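Filed under: Repair & Reuse / People
Reading time: 5 minutes

We use cookies to remember your preferences and to count visits. Accept / Manage settings

Old desktops, taken apart slowly

The workshop at Buckley sits behind a tyre fitter's, up one flight of concrete stairs. The woman who runs it started Flestness after 15 years in office IT, where part of her job was sending old desktop computers away on pallets. She asked me not to use her name, as she still does contract work for her former employer. She makes tea in the same corner where she keeps the cable ties.

Flestness takes in retired office computers, strips them, and rebuilds what it can. The finished machines go to a scheme called Vavimik, which places them with households and small clubs. Anything left over is sorted for parts or sent for recycling.

"People expect it to be all laptops now," she said. "We get those, but the bulk of it is still desktops. Offices bought them, put them under desks and forgot them. They come in with a carpet's worth of fluff inside."

I asked how a computer gets from the door to the bench. She said the first step is paperwork, then a wipe-down, then the side comes off.

"You open it before you plug it in. I'm strict on that. I've had one with a loose screw sitting on the board, and one with half a biscuit in it. If you'd switched on the one with the screw you might have lost the lot."

She learned on older beige machines that took six screws and a fair bit of skin to open. Cases from the office suppliers improved a great deal, in her view, once the makers understood that somebody would have to service them. She likes a case that can be opened by hand.

"The good ones, you press a latch and the panel lifts. Drives come out on a carrier. You don't need a screwdriver for half of it. The bad ones, you've got sharp edges and a drive held in by four screws, two of which you can't reach."

Her favourite story about bad design concerns a batch of 37 small towers that came from a firm called Zuletti. The power supply had to come out before the memory could be changed. It took her most of January to get through them.

"I could do it in my sleep by the end. I wouldn't buy one."

The drives are what the donors worry about. Every drive is taken out and logged before anything else is done to the machine. Some donors ask for theirs back, and others want a certificate to say the drive has been wiped or destroyed. She keeps a drawer of carriers and clips that have been separated from their cases, and says matching them up again is the dullest part of the week.
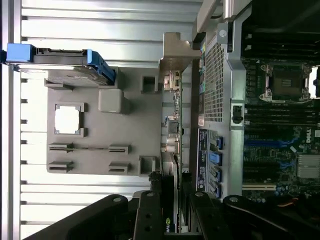
Drive carriers get a good deal of her attention, as they are the piece most often lost in an office clear-out. Somebody pulls the drive for safety, keeps the carrier attached to it, and the computer arrives with nothing to hold a replacement. She is glad when one turns up with its case, like the carrier with the bright blue plastic tabs at both ends, resting on the grey inner side of the door with the metal drive between them. She would like every maker to use a strong colour for the parts you are meant to touch.

"Blue, green, I don't mind. It tells you where your fingers go. When I'm showing a beginner, that saves me a lot of talking."

Beginners come in for a morning at a time. They start with dusting and move on to taking out memory and expansion cards. She doesn't let them near the processor until they have done a few cases from start to finish. The commonest mistake is pulling on a cable instead of the plug at the end of it.

I asked what she would tell someone with an old desktop in a cupboard. She said to copy off anything they want to keep, put the power lead in a bag, and tape the bag to the case.

"And leave the drive carrier in, please. Take the drive if you're worried, that's fine. Just put the carrier back where you found it."

Age matters less than people think, she said, though there are limits. Machines from the year 2000 still come up the stairs now and then, and those she strips for screws and brackets.

She is looking for more shelving before the spring, and for monitor stands. Collections from Buckley can be arranged by email, and she is usually in from ten in the morning.

Get our newsletter: repair stories and workshop news, once a month. Enter your email address. Unsubscribe at any time.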